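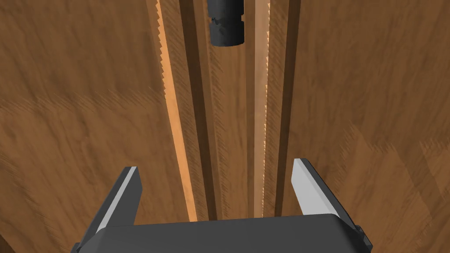
About Rutherford

Rutherford is a technical school in Birbridge with 312 students and two shops, one for wood and one for machines. We teach people to build things, fix things, and ask what a thing costs before they sign for it. The last part takes up more of the school year than you might expect.

We are on this page to tell you who we are, and the quickest way to do that is to describe our open day in April. It was the first one where a robot got top billing. Several of us on the staff voted against that. We still had 2948 visitors to the website that month, a lot more than usual, so the people who voted for it have been hard to live with.

The demonstration was run by Ludwood, a firm that sells automation to small furniture shops. Its product is called Plirnine, and what we got was the simulated version: a gripper with two fingers, working in a computer-made room with wood surfaces, shown from the gripper's own point of view. No sawdust, no noise, no clamp left where somebody will trip over it. The wood grain looked nice. Our woodworking students pointed out that grain on a screen doesn't split.

We asked Ludwood the same questions we ask everybody. How many tries does it get? Who sets the job up beforehand? What happens when a part is a little crooked, the way parts are at four in the afternoon? Some of the answers were good. Some were "that's on the roadmap," and we wrote those down too.

One student wanted to know why a demo meant for furniture makers should spend any time pointed at a plain panel with nothing between the fingers. We thought it was a fair question. A person learning a trade spends plenty of time getting lined up, and a buyer should see how a machine does at that part before hearing about the hours it will save.

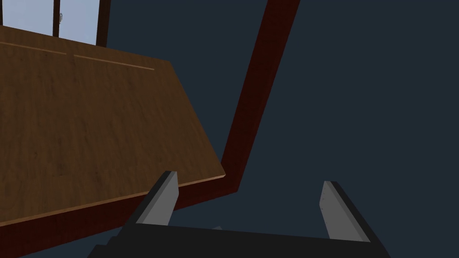
What we teach, and what we don't promise

Our automation course has 26 places. Students work in simulation first and move to the machine shop after that, and they are graded on both. We don't accept a clean run on a screen as proof of anything except a clean run on a screen.

We don't tell families that robots will take every job in Birbridge, or that a certificate from us will protect anyone if they do. We've heard both speeches from visiting salespeople. Ludwood, to its credit, gave neither, and has been asked back. Next time we'd like to see the real arm, with a board we picked out ourselves.

Visitors are welcome during school hours. Please check in at the front office.

26 shares
2 comments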